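Workspaces
Filed under: Office Life, Interviews, Furniture

6/2/19
By the Rirnovance features desk

We use cookies to remember your preferences and to see which articles people read. Carry on browsing if you're happy with that, or change your settings at any time.

I'd been promised a cup of tea and a sit-down, and I got both, though the sit-down took a bit of finding. The office manager at Limia has a thing about chairs, you see. She moves them. All day long, as far as I could tell, she was nudging one back to where it belonged or wheeling one off to somebody who'd asked for it, and by the time we settled at a table she'd already apologised to me twice for the state of the place (which looked perfectly fine to me, but then you haven't seen my spare room).

She asked me not to use her name. "Put me down as the person who knows where the scissors are," she said, so I have.

Limia took on the space in April, after a good few years in a building she describes as "a corridor with ambitions". The old place was carpeted and chopped up into little rooms. The new one is long and open with a pale wooden floor, and it was the floor that sold it to her.

"I walked in and thought, I can sweep that," she told me. "You can't imagine what gets into office carpet. Staples, mostly. And crisps. With a wooden floor you can see what you've got and you get the broom out. The downside is you hear everything. Somebody pushes their chair back at one end and you know about it at the other."

I asked whether she'd thought about rugs, and got quite a look. Rugs and chair wheels don't mix, apparently! They tried it for a fortnight with a runner from Greco, and it ended up rolled in a cupboard, and it's still there if anyone wants it.

So, the chairs. They're black mesh, on wheels, nothing fancy, and she chose them after a proper trial in which everyone in the old office had to sit in 2 different models and fill in a form. The forms were no use at all, she says, as most people wrote "fine" in both columns. In the end she went for the mesh because it doesn't hold crumbs and it dries quickly when someone tips a drink down it.

"People use a chair for everything except sitting," she said. "It's a shelf, it's a coat stand, it's a trolley. I used to fight it. Now I think, well, it's got wheels, it's the right height, why wouldn't you put your things on it? I only ask that they take them off again before they go home."

And the cost? She had the figure ready before I'd finished asking. The whole lot, tables and chairs and delivery, came to £2482, and she was very pleased with that, having been told by a supplier (she wouldn't say which) that she'd never do it for the money. Some of it came second-hand from a firm that was moving out, and the rest from the Evano clearance range. It all arrived on the same morning, which she doesn't recommend.

"I had 7 people in here with Allen keys and one set of instructions. We had a table with a leg on upside down for a week. I only noticed when I put a pen down and it rolled."

The white tables were the one thing she had doubts about. She'd wanted wood, to go with the floor, and was talked out of it by a colleague who pointed out how dark the far end gets in winter. She's come round to them now. White shows every mark, of course, so there are wipes within reach pretty much wherever you look, and she makes no secret of how many packs they get through.

"I'd rather they lived on the table than in a drawer," she said. "If they're in a drawer, it's my job. If they're on the table, somebody gets to the end of what they're doing and gives it a wipe without thinking. Same with flowers. Put flowers out and people stop leaving their mugs there. I don't know why it works."

The flowers are her treat, she says, and they're nearly always white. She tried yellow ones over Easter and found she kept looking at them in meetings.

What about cables? I only asked to be polite, really, but I'd hit on the sore point. She pays great attention to the cable holes when she's choosing a table, and she can tell you precisely how far in from the edge she likes them. She's less cheerful about what happens on the floor.

"I can give you a lovely neat hole with a metal ring round it, and you'll still find the leads going round the outside. I've bought ties, I've bought clips, I've bought those long sleeves with the zip. They're in with the rug."

We talked for a while about tidying in general, and whether you can teach it. She thinks not. What she does believe in is an end-of-day quarter of an hour, when everybody puts back whatever they've had out, and she does her bit along with the rest of them. Bags off the floor, chairs in, wipes closed properly so they don't dry out (she was quite fierce about the lid). It doesn't always happen. Busy days are busy days, and she'd sooner have a room that gets used than one that's kept for visitors.
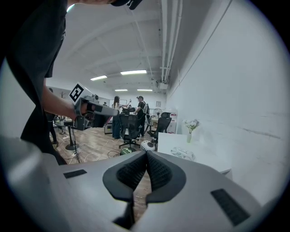
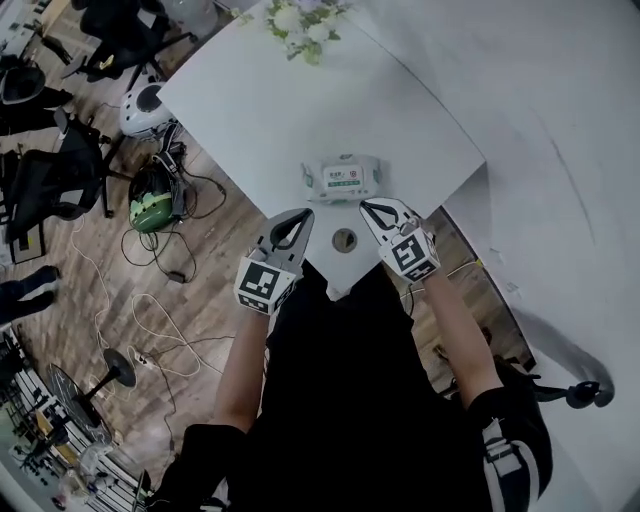

White tables, wood underfoot: the Limia office on a working day.

LIMIA OFFICE, April

I asked her what she'd change if she had the money over again. A bigger sink was the first answer, and then hooks, lots and lots of hooks, at a height where a rucksack doesn't trail on the floor. She'd also like one more table at the quiet end, for people who want to spread papers out and leave them overnight, but she's worried that if she buys it, it'll fill up with things waiting to be posted.

"Any flat surface, really," she said. "You turn your back and there's a parcel on it."

She wouldn't change the layout. There was talk early on of putting up a partition halfway along, and she's glad it came to nothing, as she likes being able to look down the room and see who's in. I said I'd find that a bit distracting, and she said I'd get used to it, and then she got up to move a chair.

My tea had gone cold by then, but she made me another one, and I was sent off with the name of the broom she uses, written on the back of an envelope.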